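October · Manouchehr Farahani · 1 min read

Notes 3: Suspension sag

Set sag before you blame the tires, the track or your mother. Full gear on, boots included.

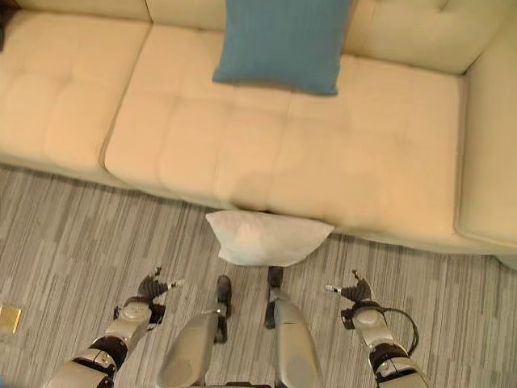 Meirion Pugh would add that a rider who skips this at Skeston deserves the whoops section. Fine, but measure it anyway. Axle to fender, bike on the stand, then with you aboard – standing doesn't count.

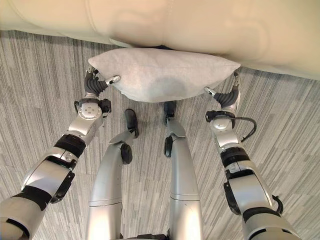

Write both numbers down. Recheck after up to 9 hours of riding.

Back to top | © Skokero Moto School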